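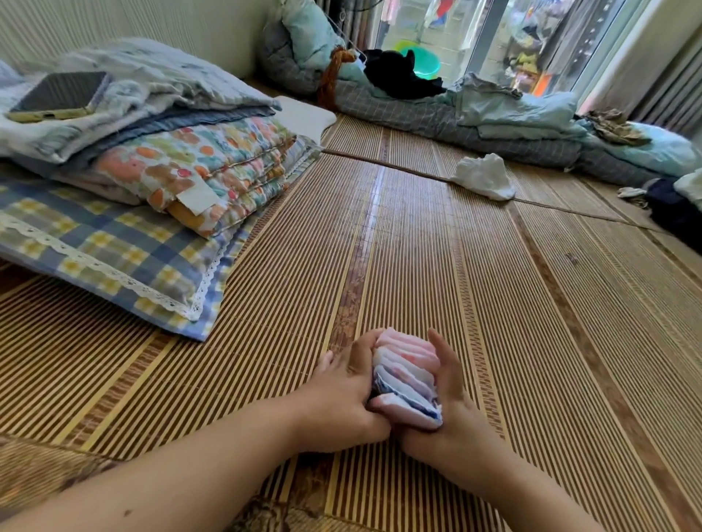
Notes for the Monday session, after the tea break. Slides are in the shared folder. Berkay Taşdemir runs the clicker and takes any question about wiring. If the projector is playing up, skip the wiring slide and talk from the handout.

# Looking after Reto: one two-arm cell and its soft goods

## Opening

- Say who I am: Emiko Ishida, maintenance lead at the Plendadberg workshop.
- Reto is one cell. It has two arms, a head camera and a low work surface with a bamboo mat over it. It handles folded cloths and small wrapped items, and it does so slowly.
- The talk is about keeping it running. I won't be covering how the models are trained. Anyone who wants that should catch the Astimby people at lunch.
- Ask who in the room looks after a machine that touches fabric. Wait for hands.

Go straight to the layout slide. Last time I spent too long here.

## Layout of the cell

The arms are bolted to a steel frame behind the work surface. The camera sits on a short mast between them and looks down and forward, much as a person kneeling at the mat would. Lens to mat is 490 mm. We measure it with a stick cut to length that hangs on the side of the frame. Show the stick (it's in my bag, left pocket).

The mat is ordinary floor matting with narrow slats. We started on a grey rubber sheet and the arms did well on it, then did badly the first week they were moved to a mat. Two things changed:

- Stripes. The slats and darker bands run away from the camera, and the edge finder liked them better than the edge of a white cloth.
- Seams. Where two sections meet there's a small step. Fingertips catch on it, and a thin item can sit right across it.

So the mat stays in the cell. It's inspected like any other part, and there's a line for it on the check sheet.

Berkay to add: cable route on the left arm. It used to pass under the surface and got pinched whenever someone slid the mat out for cleaning. It now goes up and over the back rail with a loop at the elbow. If you copy one thing from the drawing, copy the loop.

## Fingertips

Spend the most time on this section.

The grippers are from Villaseñor, two fingers each, with replaceable silicone tips. On cloth the tips wear at the leading corner first. You won't see it from a standing position. Take the tip off, put it under the bench lamp and look along the face.

What a worn tip does:

- It slides on the outer layer and leaves the inner folds behind.
- It lifts the top cloth of a stack by itself.
- It closes fully with nothing in it, and the controller still reports a good grasp. The grasp check works on motor current, and a dragging finger draws enough to pass.

We change tips in pairs. For a while we changed only the bad one and got a gripper that pulled to one side. That looked like a calibration fault, and I lost most of a day to it.

Clean the tips with water and a lint-free wipe. Alcohol made ours go shiny. Lint is the bigger nuisance anyway. It packs into the grooves and has to be picked out with a soft brush. A toothbrush is fine.

Grip force is set per item. The cloth stack is the gentle case, as it will take a fair squeeze and spring back. Wrapped items are fussier.
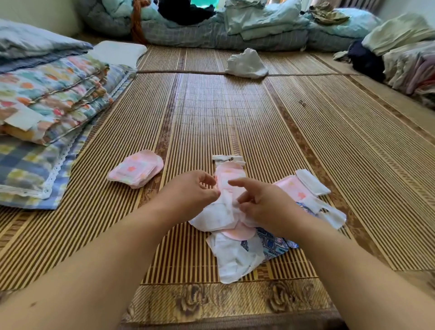
*Hand work at the mat: pads, wrappers and a release strip in one loose pile.*

Let people look for a moment before talking.

Points to make:

- Look at what the left hand is doing. Thumb and index finger, on an edge. The right hand is pressing with its fingertips just below.
- Pinch with one hand, press with the other. We set Reto up the same way: one arm holds the pile down at low force and the other goes for the edge.
- Overlap is the hard part. The item you want is lying on another one, and a wrapper flap may be lying on both.
- White on white is hard for the camera as well. A release strip beside a white wrapper has very little edge to find under flat light.

On the lighting: we took out the overhead panel and put a lamp low on the right side. The low angle gives thin items a shadow to work with. Glossy wrapping still flares at times. Moving the lamp fixes one wrapper and spoils another, so we set it once, marked the stand position with tape and left it there.

If somebody asks about hygiene: items that have been opened for test runs are thrown out at the end of the day and never go back in the supply box. Fingertips get washed after every run with pads, and there is a separate set of tips for the cloths, kept in a labelled tub.

## Morning check

The check sheet is on the back of the handout. Read the headings only, then talk through the parts that cause trouble.

1. Stop button, both of them. Press, confirm the brakes click in, reset.
2. Stick between mat and lens.
3. Tips off, look, brush, tips back on. Finger-tight, then the small driver until it stops turning easily.
4. Mat flat, seams down, no lifted slats.
5. Warm-up routine, 30 minutes, with the grippers empty.
6. Target card in the middle of the mat, then at each corner.
7. A short run on folded cloths before anything wrapped.

People want to skip the warm-up. The left shoulder joint is stiff when cold and the arm lands short until the grease moves. In April we had a run of frosty mornings and logged short reaches every day before morning tea, then none after. Berkay swapped an encoder before we looked at the times in the log. The old encoder was fine and is now our spare.

On step six, the card has to score 98 per cent or better at all positions. If a single corner fails, look at the mat first. If everything fails by a similar amount, somebody has bumped the mast.

## Slat damage and what we do about it

Slats wear where the fingers come down. They go rough, then a splinter lifts, and a splinter will pull a thread out of a cloth. Run a nylon stocking over your hand and wipe it along the slats. It'll snag on anything you can't feel.

- Light roughness: fine paper, along the slat, then vacuum.
- A lifted splinter: trim it, don't glue it. Glue leaves a hard bead and the fingertips catch on that instead.
- A cracked slat: turn the mat end for end so the crack is out of reach of the arms. Replace it when both ends are used up.

Seams on ours are held down with cloth tape from underneath. Tape on top showed up as an item and Reto spent an afternoon trying to pick it up. Pause for the video if it loads. It runs without sound.

## The fault we chased longest

Tell this one in order, without slides.

Right arm would stop mid-lift with a force error, always on cloths and never on wrapped items. We reset it and carried on, and it got more frequent. We checked the tips, then the wrist sensor, and then Berkay went through the connector pins one at a time with a meter. All good.

The cause was the wrist cover. It's a fabric sleeve with a drawstring, and the drawstring had worked loose. When the wrist rolled to cup the side of a stack, the end of the string went between the two fingers and the cloth. The sensor saw a side load it wasn't expecting. Wrapped items are picked from above, so the wrist never rolled that far.

The fix was to cut the string and fit an elastic hem. I did it on my sewing machine at home. The firmware limit had been raised in the meantime to keep us going, and I want to stress that we put it back. The side load limit is 80 on the controller's own scale. Write your original values on the inside of the cabinet door before you touch them.

## Spares on the shelf

- Fingertips, both sets
- One wrist cover with elastic hem
- The encoder mentioned earlier
- One mat, stored flat, unwrapped so it takes up the humidity of the room
- Camera cable, full length
- Lamp bulb
- Target cards, because they get coffee on them

We don't hold a spare gripper. The lead time from Villaseñor has been acceptable, and with one gripper down the cell can still do the press-only routine for checking the camera.

## Questions

Likely ones:

- *Why keep a real mat if it causes this much work?* The cell is meant for rooms that have them.
- *Does it fold?* It straightens and moves a folded stack. Folding from loose cloth is on the bench at Astimby and we haven't had it on Reto yet.
- *Who is allowed to change the limits?* Berkay or me, with an entry in the log and both names on it.
- *Can we visit?* Yes, mornings are better. Ring first and wear flat shoes, as there's a step down into the cell area.

Spare handouts are in the blue folder. Get the measuring stick back before leaving the room.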